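Foro Kendano > Simulación de vuelo > Palancas y pedales

pardillo_88
Buenas, vuelvo a volar después de un parón largo y tengo dudas con los pedales. Me miré los Pesness y los Flasel, y me tiran más los segundos por el muelle duro (vuelo casi siempre helicóptero, ojo). 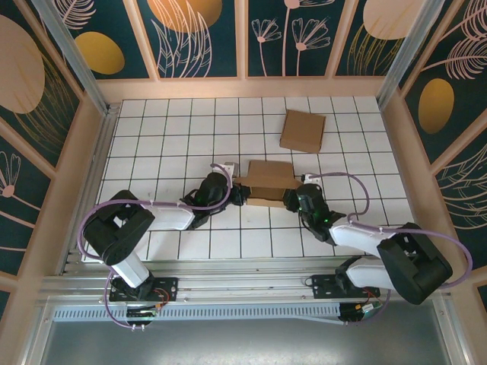 El caso es que en el estacionario se me va la cola todo el rato y no sé si es culpa mía o de los pedales viejos. ¿Qué lleváis?

tramontana
Culpa tuya, jaja. Para helicóptero el muelle duro es lo peor, quítaselo y ponle curva suave. 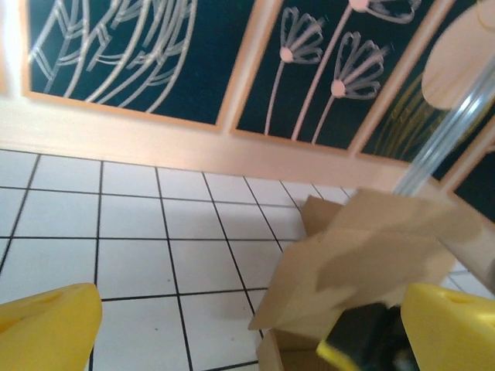
Yo llevo 896 horas con los Pesness y ni un problema.

pardillo_88
¡Pero sin muelle no encuentro el centro!

cabo_suelto
Pues no estoy de acuerdo con tramontana. Yo tengo los Flasel con el muelle puesto y zona muerta a 3, y tan contento.

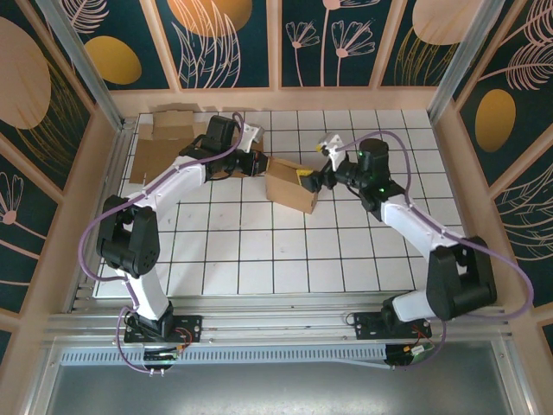
Eso sí, calibra antes de cada sesión, que se descentran.

tramontana
Zona muerta en un helicóptero, lo que hay que leer...

cabo_suelto
Vente una noche al servidor Abou Jaoude, que entramos a las 9, y lo comprobamos en un estacionario.

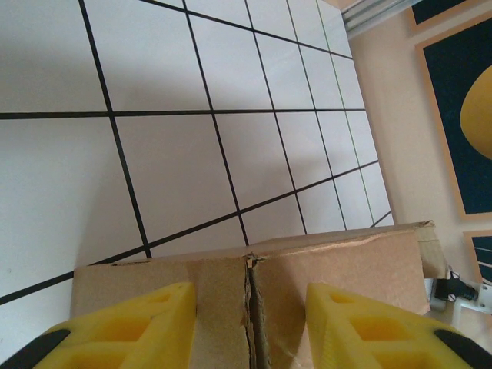

Para practicar la cola lo mejor es ir despacito y con una referencia en el suelo. Unas líneas oscuras sobre baldosa blanca, como las de la foto, me valdrían de sobra: eliges una y no dejas que se te tuerza el morro.

pardillo_88
¡Me apunto! Probaré con muelle y sin él.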